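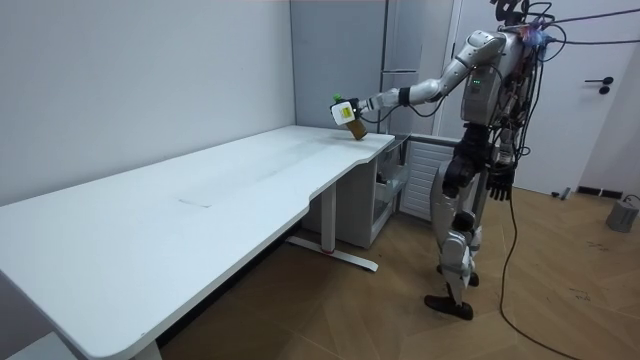
# Dendar Desk Riser, Wide

The Dendar is a shelf that sits on your desk so that other things can sit on the shelf. We have sold it for years and have yet to find a grander way of putting it.

It's bent from a single sheet of steel, powder coated in white or a gray that Usha Annamalai, who picked it, insists is green. Your screen goes on top. Your keyboard slides underneath when you need the space, along with the mail you were going to open.

## Size and weight

- Width: 65 cm
- Depth: 20 cm
- Holds: 60 lb, spread out — please don't stand on it to change a bulb
- Feet: cork, glued on, spare set in the box

The mix of centimeters and pounds comes from the workshop. We've asked.

## What changed in March

The old feet were rubber and left gray rings on pale desks. Parviz Rezaei wrote us three letters about this, with diagrams, and the cork is his doing. If you own the rubber version, email us and we'll mail you a cork set for the cost of the stamp.

The cable notch at the back is also wider now. It takes a monitor plug without the swearing.

## Care

Wipe with a damp cloth. Coffee comes off. Permanent marker doesn't, so label your risers some other way.

## Ordering

Ships flat in one box, no tools, no assembly, no tiny wrench to lose. White is in stock. Gray (green) takes a little longer. For orders of more than 20, ask for Shahla Tabrizi, who can do a better price and knows it.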